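Home Forums Kitchen Cleaning Garden Members Search

Lasham Home Forum > Cleaning > Food smells and stains

Crawfish at the desk, what goes where?

Print this thread | E-mail this thread

mada_arruda
5 Feb 2020

OK so I did the thing I swore I'd never do again and had crawfish at the desk instead of the kitchen. It was takeout from Carrilho's and it was very good, no regrets about that part! But now there's a heap of it right on the desk mat, the bowl has that stuff stuck on the inside, and I have beige carpet under all this so I'm a little scared to move anything.
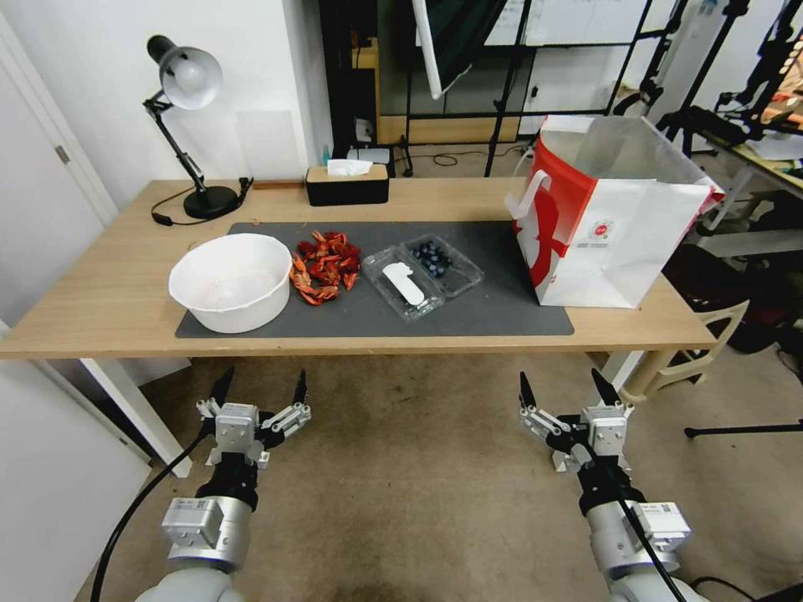
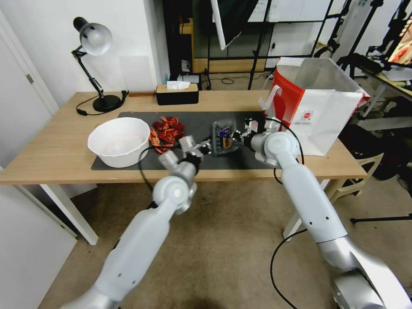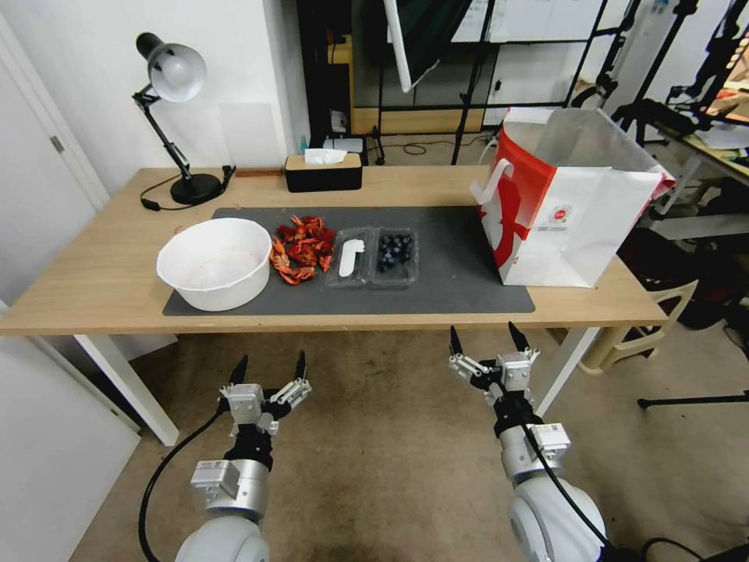 Do crawfish shells start to smell if they sit in a kitchen trash can overnight?

They do, and fast. Double-bag them, tie the bag tight and take it straight to the outside bin, or freeze the bag until pickup.

That much I got from my sister on the phone. What she couldn't tell me is what to do about the mat (it's kind of a felty thing, I've had it two years and I like it) and whether a big paper bag like that one is any good for carrying the shells out. Also is it worth saving them for stock? I keep reading that people do.

Madalena Arruda

----

stelano
Regular, 500 posts

Not the paper bag! Please. I carried shrimp shells out in a paper shopping bag once and the bottom let go on the stairs. Carpeted stairs. Paper is fine if you put a tied plastic bag inside it, and then it's handy for standing up open next to the desk while you scoop.

For the scooping, don't pick them up one at a time. Hold the bowl just under the edge of the desk and push the whole lot in with a piece of stiff cardboard. You've already got a dirty bowl so you may as well get it dirtier. Then carry the bowl to the kitchen and tip it into the plastic there.

----

pottingshed_jo
Member

I'd do it the other way around from stelano. Don't push anything off the edge of a desk over beige carpet, half the little legs will miss. Take the things that aren't crawfish off the mat first, then fold the two long sides of the mat up like a taco and carry the whole thing to the sink. Nothing touches the floor and you need to wash the mat anyway.

And don't throw them out! Bury them in the garden, a good foot down, they're great for tomatoes. I started doing it in January last year and had the best bed I've ever had.

----

stelano
Regular, 500 posts

A foot down in January? What do you dig with, dynamite? Ours is solid until spring.

Also the raccoons here would have those up by morning. I'm not against composting, I just don't think seafood goes in a backyard pile unless you really know what you're doing.

----

pottingshed_jo
Member

I said bury, not pile. Different thing. And we're further south than you are, the ground never freezes hard. Fair enough about the raccoons, I put a paving slab over mine for a couple of weeks.

----

mada_arruda

No garden, I'm on the third floor, so you two can stop fighting haha. I like the taco idea but the mat is pretty big and I'm not sure it folds that nicely with stuff on it. Might do a bit of both, get most of the pile into the bowl and THEN fold.

Blueberries are going back in the fridge, I'm assuming they're fine as long as the lid was shut?

----

kettle_on
Moderator, 4000 posts

If the lid was shut the whole time I'd eat them. If it was open while you were cracking shells next to it, rinse them well and see how they smell. Throw out anything that got juice on it. Blueberries are cheap enough compared with a bad stomach.

On the mat: what is it made of? This matters more than anything else so far. If it's felt or wool felt, cold water only, and blot. Boil seasoning is mostly oil and paprika-type stuff and if you rub at it you'll push the orange right into the fibers. Dish soap on a damp cloth, dab, cold rinse, dry flat. If it's the rubbery or leather-look kind you can just wipe it with dish soap and warm water and you're done in five minutes.

Whatever you do, don't put a felt one in the washer on hot. I turned a runner into a placemat that way.

----

mada_arruda

I went and found the old order in my email and it says polyester felt, 245 g. No idea what the grams mean. So cold water?

----

kettle_on
Moderator, 4000 posts

Grams is probably the weight, either of the mat or per square meter, doesn't matter for this. Polyester won't shrink as badly as wool but I'd still go cold to start because of the color. Lay a dry white towel under it so you can see if the orange is coming out.

----

allex
New member

Nobody has answered her about the stock! I'd say don't bother. If the shells have been sitting out on a desk at room temperature for a couple of hours, and people have had them in their mouths, I wouldn't. They've already been boiled in salt and spice too, so what you get is mostly salty orange water. I tried it twice and poured it out twice.

----

pottingshed_jo
Member

Disagree about the salty orange water, my aunt made a lovely bisque out of leftover shells. Roast them first at 200 (she's in Portugal so that's Celsius, call it 400 here), then onion, tomato paste, water to cover, simmer and strain. But OK, hers went from the table right to the oven. If they sat around I'd skip it too.

----

mada_arruda

Skipping it, then. Update: shells are double-bagged and outside. I used the bowl for the first trip and folded the mat for what was left, and I dropped exactly one claw, on the kitchen tile, so the carpet survived!!

The bowl was easy, soap and hot water and a second go with baking soda for the pink ring. Lemon juice got my hands about halfway there. The mat is on its second cold rinse and the towel under it is still coming up orange in one corner. Should I go to baking soda on the mat as well or will that leave white stuff in the felt?

----

kettle_on
Moderator, 4000 posts

It can leave white stuff. One more round of dish soap first, leave it on ten minutes, then rinse. White vinegar and water if it still smells once it's dry.

----

Reply to this thread | Print this thread | E-mail this thread

Contact us | Copyright Lasham Home Forum | Back to top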